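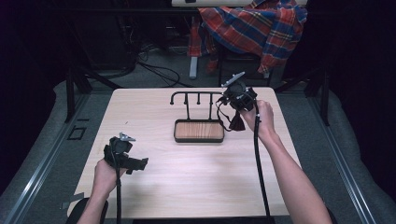 How much should a small accessories stand hold? Only the pieces in weekly use, with everything else kept in a drawer or a lined box.

The tabletop stand has returned to the American bedroom, and its current form is plain: a black metal rack over a shallow tray. Inusmont and Disell both offer versions for the dresser, and the Caruso catalog added two in September. The rack takes items that tangle, such as cords, tassels and long necklaces. The tray receives rings, keys and coins.

Fabric pieces require more thought. A velvet bag in maroon or another deep color should hang by its handle — never by a drawstring or seam — and should not share a peg with metal chains, which catch the pile.
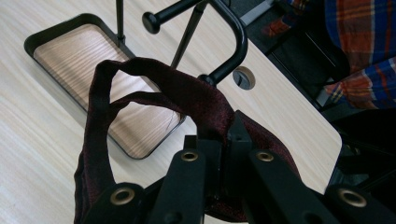 Where a handle has creased, the Drovasano workshop advises light steam from the reverse side, followed by two hours of hanging before the bag is used again. Pressing with an iron is discouraged. Trays with a wood-grain bottom may be wiped with a soft, dry cloth, and the rim deserves the same attention, as dust settles along its inner edge.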